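The Arm Is the Cheap Part

Planning a first robot cell at Benine meant a year of spreadsheets before anything was bolted down

The first budget Hanna Nowicki wrote for a robot had four lines on it: arm, gripper, table, installation. The version that was approved had 77. The price of the arm did not change between the two.

Nowicki runs process engineering at Benine, a rebuilder of small industrial engines with a shop in Janonham. The company takes in worn units, strips them, replaces what needs replacing, and ships them back to pump and generator operators. Most of the work is done by hand at benches, and most of it will stay that way. The job she wanted to automate was narrow: picking up small parts after cleaning, presenting them to an inspection station, and setting them down in kits for assembly. It is dull work, it is hard on wrists, and it was holding up the benches downstream.

Her first plan was the one most small shops start with. Get three quotes, choose the middle one, and find the money. The quotes came back within a few weeks and could not be compared. One included guarding and training. One included neither and did not say so. The third covered a complete cell built around a tray that Benine does not use. The gap between the lowest and highest figure was larger than the annual tooling budget.

She put the quotes in a drawer and started again with the task.

Writing down the work

The second attempt began with a stopwatch and a clipboard. For most of February, Nowicki and one of the bench leads recorded what actually crossed the kitting bench: part numbers, weights, the order they arrived in, how they lay in the tray, how often a part had to be turned over before it could be inspected. The log ended at 3482 handled parts. It took evenings to type up and it changed the project.

The average part was lighter than anyone had guessed. The spread of shapes was worse. A parallel gripper could hold most of them, but 17 part numbers needed either a different finger or a fixture to stand them upright first. That number went straight into the budget. Each custom fixture had to be drawn, made, tried, and usually remade, and the original plan had allowed for none of them.

The log also settled the question of speed. The first quotes had been sized for a cycle time that somebody had copied from a brochure. The downstream benches could not use parts that fast. Dropping the target to the rate the benches could absorb opened up a class of lighter arms, with lower power needs and smaller stands, that had been ruled out at the start.

"We had been shopping for a number we didn't need," Nowicki says. "It would have cost us a heavier table, a bigger fence, and floor space we don't have."

Floor space before hardware

Floor space was the second constraint, and the one that produced the most arguments. The shop is an old building with columns in inconvenient places. Moving a single bench means moving compressed air, power, and a walkway that has to stay clear. A cell that fits on paper can still be impossible to load, service, or walk past.

Benine hired Bielecka, a two-person integration consultancy, to build the layout in simulation before any purchase order went out. The contract was kept small on purpose. It covered one arm model, one gripper, two table positions, and a written report. Nowicki paid for it from the maintenance budget, on the argument that it was cheaper than cutting concrete twice.

The models were plain. Walls, floor, table, arm, a target on the floor for reach checks, and some stand-in for the product. What they gave the team was a set of viewpoints that a floor plan does not: what an operator would see from the loading side, what a fixed camera would see from a bracket, and what got in the way.

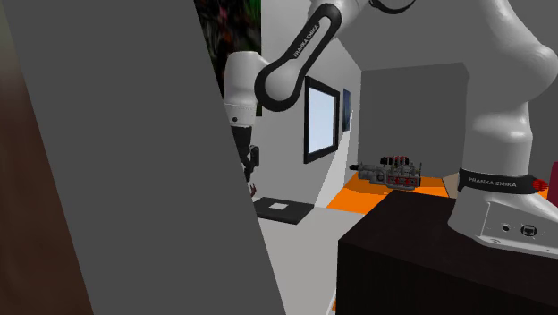 A simulated layout with a Franka Emika arm on a dark table, a black mat on the floor under the gripper, and an engine model on an orange platform beyond.

Blocked sightlines turned out to be the most useful product of the exercise. A camera mount that looks reasonable in a drawing can end up staring at the side of a panel, and the arm itself will cover the view for part of its motion. Bielecka's report listed every proposed camera position with the share of the work area it could see at the start, middle, and end of a move. Two of the positions in Benine's draft were dropped. A third was kept and raised, which meant a longer mast, which meant a stiffer base plate. That was another line in the budget, and a small one. Found after installation, it would have stopped the cell while a new part was made.

Reach was the other check. A manufacturer's reach figure describes how far the arm can get. It says little about whether the wrist can arrive at the right angle with a gripper and a part attached. In simulation the arm could touch every point on the kitting area from the first table position, but at the far corners it had to do so nearly straight, with no room left to tilt. Moving the base closer fixed the corners and put the elbow over the walkway. The position finally chose itself after the kit trays were turned ninety degrees, a change that cost nothing.

The limits of the method should be stated as well. Simulated parts do not carry cleaning fluid. Simulated cables do not snag unless someone takes the trouble to model them, and few people do. Contact between a finger and a thin, slippery part remains hard to predict. Nowicki treated the results as good for geometry, fair for timing, and poor for grip. Her test budget was divided along the same lines, with most of the physical trials reserved for grasping.

The lines that get left out

A quote for an arm usually covers the arm, its controller, and a cable between them. The rest has to be found by asking. Benine's final list is worth describing in some detail, as much of it would apply to any small shop.

Mounting came first. A table for a robot has to resist being shaken, and an ordinary workbench does not. Benine priced a welded stand, leveling feet, anchors, and the labor to install them. Then came the gripper, spare fingers, and the 17 fixtures. Then guarding or its equivalent. A light arm sold for work near people still needs a risk assessment for the specific task, and the assessment covers whatever the gripper is holding. The allowance for it was paid out in full.

Electrical work was modest but had a long lead time. Network work was neither, because the inspection station ran on an older machine that could not talk to anything new. Nowicki budgeted for a replacement computer and for the days needed to validate it. Software licenses were entered as annual costs, separate from the purchase. Two suppliers had folded the first year into the capital price, which made the second year look free.

Training was costed by the hour, with cover for the benches left short while people were away from them. Spares were priced for three years. The last entry before contingency was disposal of the old kitting bench, which had to be cut up to get it through the door.

Contingency itself was argued over. Management wanted it spread through the other lines. Nowicki kept it as one visible figure and reported against it each month. She says this made it easier to ask for money and easier to hand it back.

Comparing like with like

With the task log, the layout, and the full list in hand, she reissued the request for quotes. Suppliers were asked to price against the same sheet, line by line, and to write "not included" where that was the case. One withdrew. The remaining bids landed close together on hardware and far apart on support.

The winning bid came from Clorura, a regional integrator, which was neither cheapest nor fastest. Its offer tied the final payment to an acceptance test of 1000 consecutive picks using Benine's own parts, in the order they came off the cleaning line, with every stoppage logged and its cause agreed by both sides. The competing bids proposed a demonstration at the supplier's site with sample parts.

The test protocol runs to six pages. It defines a failed pick, a late pick, and a pick that needs a person to step in. It says who may adjust the cell during the run and what happens to the count if they do. Nowicki wrote most of it herself and regards it as the most valuable document in the project file.

The stand and anchors are in. The fixtures are in their second round, with four still to be redrawn after trials with parts straight from the wash. Acceptance is set for after the electrical work is signed off, and the second-year license fee is already entered in next year's budget, on its own line.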